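Forum > Household > Laundry and Cleaning > Does 20 degrees get anything clean?

Search this forum Go Advanced

florian_koller
7 Sep 2021
My energy supplier keeps telling me to wash everything at 20. I tried it with Zakov liquid and the tea towels still smelled of onions. Is there any proof, or is it just a slogan?

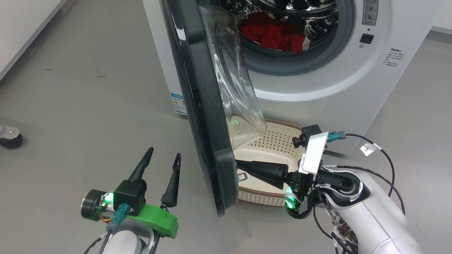
Fine for a shirt you've worn for two hours, I'd say. Gym kit, no chance.

SharadaF
Disagree. I've washed cold since last October and can't tell the difference. How much are you cramming in?

florian_koller
Normal loads. And "can't tell the difference" isn't proof – you'd need to wash two lots side by side.
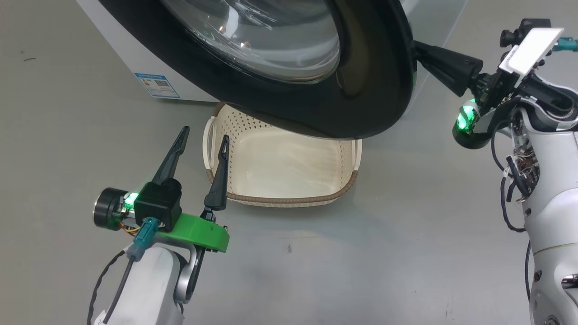 The Trinar tablets claim 100% stain removal at any temperature. From what, a clean sheet?

gowda_rd
Liquid doesn't usually contain bleach and most powders for whites do. I do towels at 60 and ignore the leaflets. 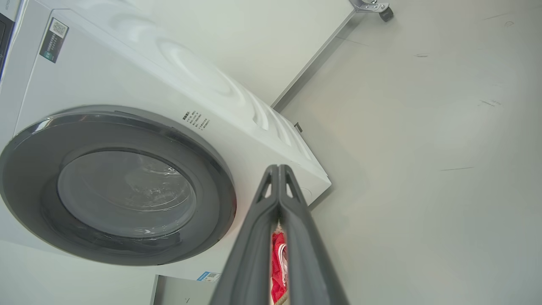

Smells often come from the machine anyway. Years of cool washes leave gunk behind, so I'm wary of anyone who says never go hot. On a front loader with a big round door and a thick ring like that one, I'd wipe round the glass and run an empty hot wash now and then.

SharadaF
Fair, I do one of those about every 4 weeks.

Comments

Brurkerley Bob: Soda crystals. Cheaper than the lot.

tess_m: Still not convinced by 20.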